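Girell Equipment Planning: The Bench, the Bill and the Masks

Gallery and notes, updated June

This page started as a spreadsheet. The spreadsheet got a second tab, the second tab got a column called "misc," and by spring most of our money lived in misc. So we have moved the whole thing here, where people can look at the work while they read about what it costs.

For those joining from the other side of the building: Girell cleans and finishes silicone masks, and we would like a two-armed machine to take over part of that. Before a machine can do it, a person has to do it a great many times with tracking gear on their hands. The recordings are what we train from. They come off a table, some gloves and a pile of wiring, and all of it has to be bought by somebody with a purchasing card and a monthly limit.

What we asked for

The first request was for the arms. Everyone likes asking for arms. Haseo quoted us a pair with grippers and a stand, delivery in the fall, training included if we flew someone out to receive it. The quote ran to several pages and was very handsome. It had a photograph of a sunrise.

The finance side asked what the arms would be doing on the day they arrived. We said they would be learning to handle masks. They asked from what. There was a pause in the meeting that the minutes record as "discussion."

So the arms went to the second half of the plan and recording came first. The budget code is Nomura, after the meeting room, and it covers the capture bench until the end of the year. If you are charging something to Nomura, please make sure it is for the bench. We have already had one lunch.

What the bench cost

The table was in the building already. It is white, it has had a life, and we were offered a replacement that we turned down. The marks don't bother the recordings and a new one would look the same by Friday.

The gear that goes on the hands came to over $2,000 for the first working set, including spares and the straps we ended up using in place of the straps it was sold with. We bought one set and used it for a month before ordering anything else. This was described at the time as timid. It saved us from ordering the same wrong straps again.

Cables, adapters and power strips came to $466. The original line for these was blank, on the theory that we had plenty. We did have plenty. They were all the wrong length, and some of them belonged to a device that left the company before any of us joined it. Anyone planning a bench of their own should put a real number in that line and then resist the urge to trim it when the total looks ugly.

Gloves are bought by the box and go faster than you would think. Cleaning cloths the same. Neither appeared in the Haseo quote, the first request or the second request.

The masks themselves come out of production at no charge to us, which finance has asked us to stop saying. They are charged to somebody. We take seconds where we can: a painted mask with a crooked lip line teaches a machine as much about grip as a perfect one does, and production is happy to see it leave.

Pictures from the bench

Pink silicone, painted lips, black gloves. The other mask is in the lap of the man across the table. 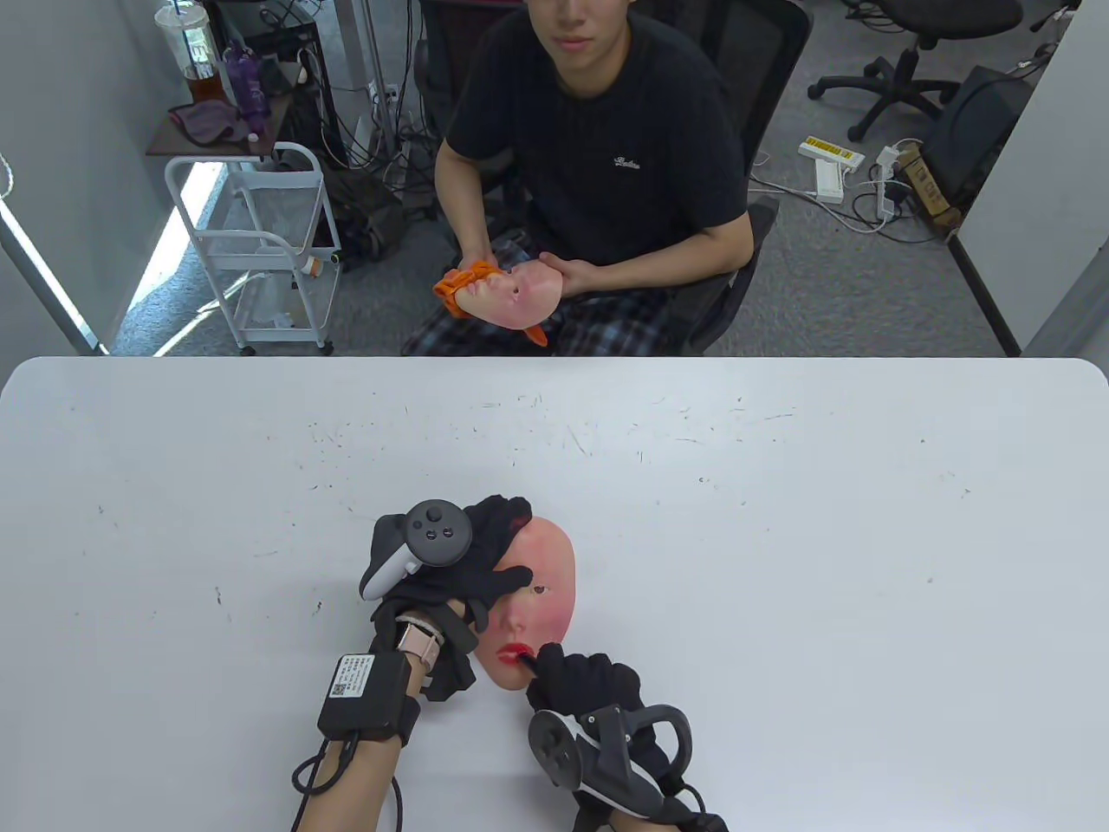

Same table, with a controller on the back of each glove and the rolling cart behind. The power strips are on the carpet, where the $466 went to live.

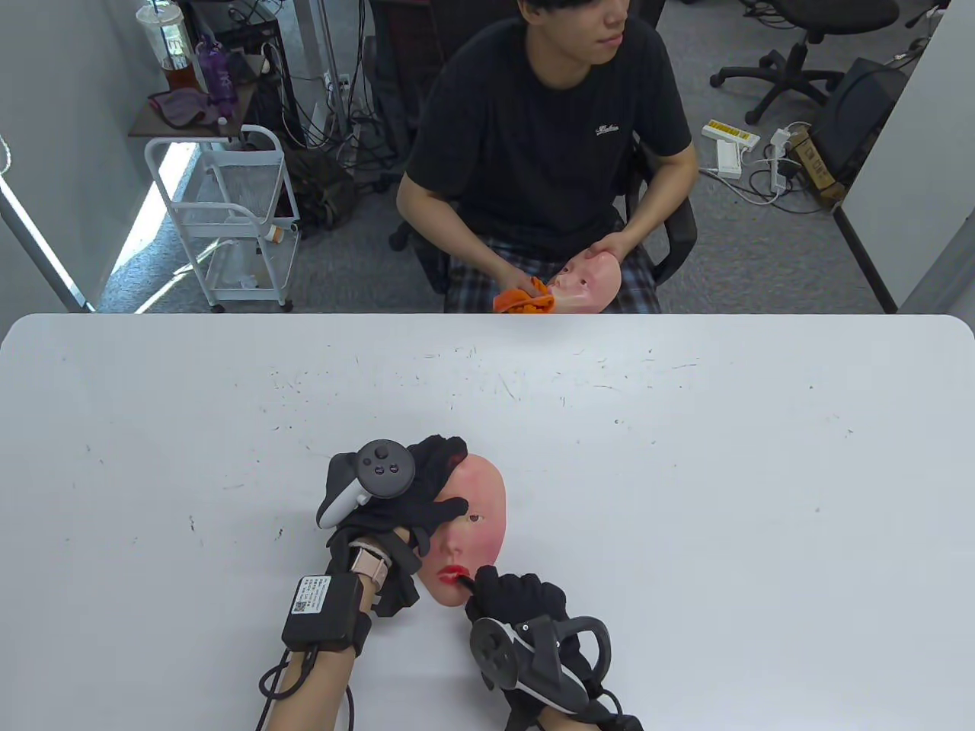
Should we buy the robot arms before or after we have recordings to train them on?

After, in most cases. Recordings made with hand tracking can be started with a small purchase and will show you which motions matter, how much reach you need and how delicate the grip has to be. Those three answers belong in the specification you send to arm suppliers. Order the arms once you have enough recorded work to test with, and allow for the delivery time in your schedule so the bench can keep recording while you wait.

What we would buy differently

Soft goods are a poor first choice for anyone who wants a quick success. A mask bends, folds at the nose, slides, and then sits up again when you let go. We knew this and chose it regardless, because it is the thing we make. If your department makes boxes, enjoy your boxes.

The softness has a price, and it shows up in grippers. The standard pair in the Haseo quote was built for rigid parts. Softer fingertips are an option, the option has a separate price list, and the price list is available on request. We have requested it. Dranditz, who sell used and refurbished equipment, offered us a pair of arms with soft fingertips already on, one owner, light use. We went to look. The fingertips were lovely. The controller cabinet was the size of a refrigerator and wanted a kind of power supply our floor doesn't have, so the saving would have gone straight to an electrician.

We haven't ruled Dranditz out. They have promised to call if something smaller comes in, and they write better emails than most vendors.

Chairs. Two people at the bench need two decent chairs that go to the same height, and we had been treating chairs as something that occurs naturally in offices. They do, until you put a bench in a corner and everybody nearby starts guarding theirs. Add chairs.

Storage was our worst guess. The recordings are big and they don't get smaller by being ignored. We budgeted for drives as if we would tidy up every week. We have now budgeted for drives as if we were ourselves.

Time on the bench

Equipment planning tends to leave out the hours, because hours come from another department's money. We got four people approved for bench shifts, all from finishing, all of whom already knew how to hold a mask without denting it. That mattered more than any item we bought. An early trial with people from our own team produced some careful and very slow recordings of engineers being afraid of a nose.

A session is planned at 60 minutes. Setup comes out of that, and so does the part where somebody finds out which battery was left off charge. Early sessions lost a good piece of the hour this way. We now keep a printed card at the bench with the startup order on it, and the card cost nothing, so naturally it was the only item approved the same day.

Fatigue should be in your plan too. Gear on the hands is light when you pick it up and less light later on. People can ask for a break whenever they want one, and the schedule has slack in it for that. Do not let anyone sell you a bench plan where the hands are busy all day. Somebody will have drawn it who has never worn the gloves.

Where the money stands

The bench half of Nomura is mostly spent and we are not asking for more of it, apart from gloves, cloths and a second set of hand gear so that a dead controller doesn't end the afternoon. The second set is in the June request. It is the same model as the first. Please don't suggest a newer one. We have looked at the newer one, and it would mean new mounts, new straps and a rewrite of the software that finally works.

The arms half is untouched. Haseo have extended their quote twice and have started signing off with "warmly." We expect to go back to them with a proper specification once the price list for soft fingertips turns up, and to put their number side by side with whatever Dranditz has by then. The comparison will include delivery, floor power, fingertips, spares and the flight. The first comparison left out all of those and was a pleasure to read.

Things still missing from the plan, as of this update:

A lockable cabinet for the hand gear. It is in a drawer at present.

A service contract for the arms, or a decision to go without one, made by someone willing to sign it.

Floor covers for the cables. Facilities has seen the cables.

A name for the budget code that isn't also a room. Two invoices and a birthday cake have gone to the wrong place so far.

Requests against the bench budget go in by noon on Friday through the usual form. Put Nomura in the code field and say what the thing is for. "Misc" has been removed from the menu.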